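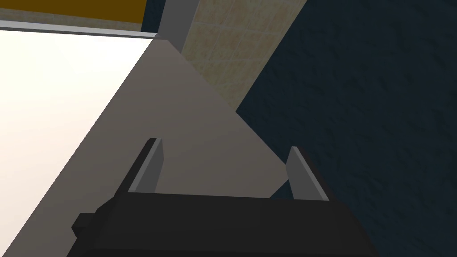

Two gray fingers, wide open. Rendered.

Went into the Prillis store on Lotgate in February for a plain moisturizer. Dry hands, cold month, simple errand. Came out 51 minutes later with nothing. Every jar on that shelf had retinol in it, or peptides, or a number on the front I was supposed to be impressed by.

My gripe is with the number. Percentages on skin cream have gotten out of hand and I think we should quit shopping by them. 7 percent of what, in what, for who? A strong acid in a bad base stings and sits there. A weaker one in a decent base you'll use every night, and using it every night is most of the game. The label can't tell you that so it gives you a big digit.
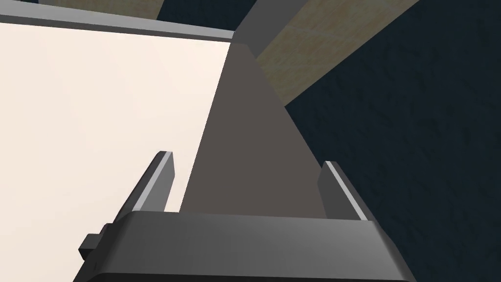 Simulated gripper against navy.

I fell for it too. Bought the Nair & Fliltdale serum two winters back becuase it had the biggest number in the row — 62 dollars. Face like a boiled ham by the weekend. My fault for starting every day instead of twice a week, sure. But the box didn't say twice a week. The box said "clinical strength." Clinical strength isn't a dose. As far as I can tell it's a mood.

Rocío Cáceres had the same bottle and loved it. Fine. Skin differs. Which is sort of my point, a single number on a carton was never going to sort the two of us out.

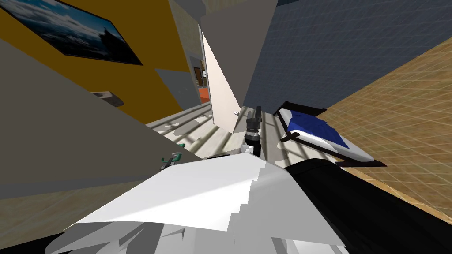 White gripper, black arm, gray panel.

What I'd want instead. How often to use it, in big type, on the front. What it shouldn't be layered with. Whether there's fragrance, yes or no, without me squinting at the bottom of the carton under store lighting. And an open date line you can write on, since half of what's in my cabinet is old enough to vote.

Some brands do a bit of this. Usually the cheap ones, in the ugly tubes. The pricier the jar the less it tells you, that's been my experience anyway, maybe I shop badly.

People say customers want the percentages, they ask for them. Sure they do. We've been trained to ask. Put the directions up front for a year and see what we ask for then.

I wrote a shorter version of this for the neighborhood newsletter, goes out to 2,000 inboxes, and got more mail than I did for the parking piece. Mostly agreeing. Not all.
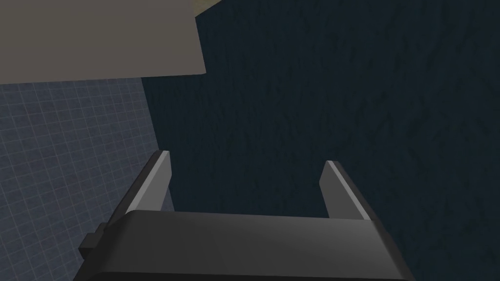 Wubit Wako wrote back that she needs the percentages, that without them she'd have no way to step up slowly from one product to the next, and that hiding them would only help the companies putting in a pinch and charging for a scoop. OK. Good argument, and I don't have a full answer. Keep the number then — on the back, next to the ingredients. Give the front to the directions. I still need hand cream.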